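Interior Surfaces and Light
Handout for Unit 4: White Walls
Prepared by Abundio Figueroa, with corrections by Itzel Becerra
Version of 25/02/2024

Before you read

This handout follows the lecture and does not replace it. I skip the part about window sizes, which you already have from Unit 3. Please bring your gray card and the small paint samples to the next class. If you lost your samples, write to Rizwan Chowdhury and he will leave a new set in the tray at the entrance of the Prukdale building.

1. What we call white

In daily speech we use the word white for many surfaces which are different from each other. A sheet of printing paper, a plaster ceiling and a refrigerator door are all called white, but if you put them side by side, one looks yellow and another looks blue. In the paint trade, a white is usually described by two things: how much light it gives back, and in which direction the color leans. The first is called the light reflectance value, and you will find it on many color cards as LRV. It goes from zero (all light is absorbed) to one hundred (all light is returned). No real wall reaches either end.

The direction of color is called the undertone. A white with a little ochre or red in it is a warm white. A white with a little blue, green or black is a cool white. The amount of pigment is so small that you can hardly see it in the open can, and many people are surprised when the wall is finished.

2. Three ways a surface gives light back

A matte surface scatters the light in all directions. You can walk along a matte wall and its brightness changes very little. This is diffuse reflection.

A polished surface sends most of the light back at the same angle at which it came. This is specular reflection, and it produces highlights that move when you move.

Most painted walls are between these two. An eggshell or satin paint scatters most of the light, but when you look along the wall at a low angle you see a soft shine. For this reason a repair which was invisible from the front can be seen very clearly from the end of a corridor.

Please remember that gloss and lightness are separate matters. A dark wall can be glossy and a white wall can be fully matte. In the last test several students mixed them.

3. Planes and edges

When two surfaces with the same paint meet at an angle, they do not look the same. Each plane is turned to the window or the lamp in its own way and therefore receives a different amount of light. The rule is the cosine law: the light arriving on a surface falls with the cosine of the angle between the light and the line perpendicular to the surface. In class we took a desk lamp that gives 400 lux on a card facing it directly. When the card is turned by 60 degrees, the cosine is one half, and 200 lux remain.

The eye is very good at finding the line where the brightness changes. It is so good that it makes the difference larger than it is: close to the edge, the lighter side looks lighter still and the darker side looks darker still. Draw this effect carefully in your exercise — many drawings look flat only because the edge was left out.

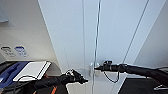 Fig. 1. White panels meeting at angled seams. The plane far to the right is lit more brightly and looks slightly bluish.

4. Light that comes from other surfaces

A wall receives light from the window, and it also receives light from the floor, the ceiling and the furniture. We call this interreflection. In a room with light finishes it can be a large part of the total. Suppose that 300 lux arrive at a floor with reflectance 0.4. The floor sends back 120 lumens for each square meter, and a part of this reaches the walls with the color of the floor already in it. A red carpet makes the lower part of a white wall pink. Green grass outside a low window can do the same to a ceiling.

During our visit to the reading room in Urnitcombe, Azucena Contreras noticed that the wall behind the catalog desk looked cream, although the specification said a neutral white. We held a neutral card against it and the card looked cream too. The paint was correct, and the color was coming from the oak floor. I recommend that you always do this test before you complain to the painter.

5. Why we do not notice

The eye adapts to the general color of the light in a room. After a few minutes under warm lamps, a white wall is white again for us, even if a meter says otherwise. This is called chromatic adaptation. Together with color constancy it explains why descriptions made from memory are not reliable. Write down what you see at the moment you see it, and write also the hour and the weather.

6. Choosing a white in practice

Look at the sample in the room where it will be used, and in the position where it will be used. A sample lying on a table receives light in a different way from a wall.

Use a large sample. A piece of 22 cm on each side is the minimum for our course. Paint 2 coats and let them dry fully.

Keep a border of neutral gray around the sample, so that the old wall color does not disturb your judgment.

Look in the morning, at noon and in the evening with the lamps on. In June the evening reading must be done late, and you may need to ask for the key.

7. Exercise

Choose one corner of a room with white walls. Make a pencil drawing with five steps of gray, and mark on it where the light enters. Then write one page on these points: which plane is the lightest, whether you find a reflected color and where it comes from, and what changes when you close the curtain halfway. Put the drawing and the page in one folder and give it to Braulio Varela.

Groups that work on the Meléndez apartment may use its staircase in place of a corner. The groups in Mukunden should wait until the scaffolding is removed from the north side.

Words to know: reflectance, undertone, diffuse, specular, interreflection, adaptation, lux, lumen.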